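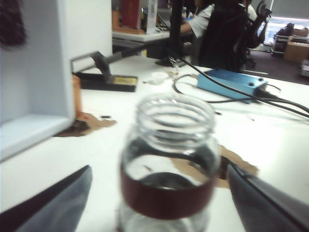 Visit to the Fastwood Workrooms, Skavurholm

Sunday, November 25, 2018

The Havatholm Adult Learning Association was invited to attend the autumn open day at the Fastwood workrooms in Skavurholm. A party of 13 members took part. The purpose of the visit was to see how shared benches are arranged and used in a building of modest size, as the Association is preparing to fit out rooms of its own and has until now had only drawings to work from.

The party was received at the side entrance, the main door being in use for deliveries, and was given a short introduction in the hall. The workrooms occupy the ground floor of a former seed store and are divided between small repair work, electronics and a room used for general purposes. Members were free to move between the rooms at their own pace, with staff on hand to answer questions. This arrangement was well received, although it meant that members who lingered in the repair room missed the start of the talk on storage.

The benches

Members took most interest in the electronics tables. These have plain white tops, which show every mark but make small parts easy to find. On the table studied most closely, a soldering iron was kept in its stand, with a yellow sponge for cleaning the tip set into the base. A white shelf unit stood on the same table. The party noted that the top had gathered some brown patches, and that pieces of wire and small components had been left out between jobs. Staff explained that benches are cleared fully at the end of the week and only lightly in between, so that a person returning to an unfinished piece of work finds it as it was.

The Association's own draft rules call for every bench to be cleared at the end of each session. Opinion in the party was divided on whether this should be kept. Several members felt that a half-finished repair put away in a box is seldom finished. Others pointed out that our rooms will be shared by evening classes with no connection to one another, which Fastwood does not have to allow for. The matter is referred to the next planning meeting.

Drinking water and glassware

The workrooms have no kitchen. The nearest sink is across the yard, and for this reason drinking water is provided inside, at a table against the wall.

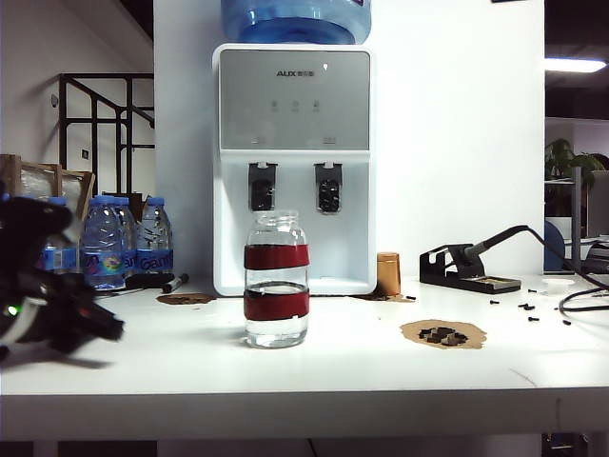
Report: E. Győri

The dispenser is a countertop model marked AUX, fed from a blue jug turned upside down on top, with two taps side by side and a drip tray at the foot. Bottled water, labelled Ganten, was also set out on the table. Members remarked that the height of the taps suits a tall glass jar as well as a cup, and that the tray is large enough to be of real use. It should be said that the table serves for more than water: a marker pen and a black-handled tool were lying beside the bottles during our visit. The Association would prefer to keep a separate surface for drinking water, and the plan for the Havatholm rooms should be amended to show one.

Glass jars with screw necks are used a good deal in the building. Staff favour them over plastic tubs on the grounds that the contents can be seen from across the room. Jars are washed in the yard sink and returned to the shelf without their lids, which are stored in a drawer and, by general agreement, never match. Some of the jars carry dark red bands around the body. Members thought bands of this sort would be a convenient place for a written label, and it is proposed that we buy a stock of plain jars and label them ourselves.

A question was raised about keeping drinks apart from other liquids where the same kind of jar is used for both. Fastwood asks users to write the contents and the day on anything left standing, and to take home whatever they have brought to drink. The rule is posted on the inside of the store cupboard. Our party felt it would be more effective at eye level over the table itself, and this suggestion was passed on. 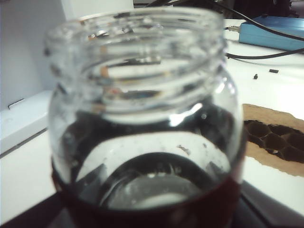 May visitors bring their own drinks into the workrooms?
Visitors may bring drinks in a closed container and are asked to keep them on the water table or in the hall, away from the electronics benches.

Storage and packing

The talk on storage was given in the general room and lasted longer than planned. Fastwood has set aside 3 bays for incoming goods and keeps all clean packing material for further use. Cardboard is sorted by thickness. Torn or crushed pieces, including honeycomb board, are not thrown away at once but are put under work that might scratch a table top, and go for recycling when they are no longer fit for that. Members were shown the register of small parts, which has passed 1000 entries and is still kept by hand in a bound book. A card index had been tried and given up.

The Association has less space to offer and will need to be stricter about what is accepted. Even so, the practice of keeping board for use as bench mats costs nothing and can be adopted from the first day. It is also recommended that cables be given hooks of their own. At Skavurholm they are coiled into a chest below the window, and the member of staff giving the talk freely admitted that finding the right one takes patience.

Access and arrangements

The ground floor is level throughout, apart from a step at the yard door for which a ramp is kept. Lighting over the benches is good. The general room was cold in the afternoon, and members attending future visits are advised to bring a warm layer. Parking is limited, and the party's minibus was asked to wait by the old weighbridge until departure.

Costs of the visit were met from the travel fund. Fastwood made no charge for entry and provided tea in the hall, brought over from the house opposite.

The Association wishes to record its thanks to Fastwood for its hospitality. An invitation to Havatholm has been extended in return, for August, by which time the first two rooms should be in use. Members who wish to see the sketches of the bench layout made during the visit may ask for them at the office during normal hours.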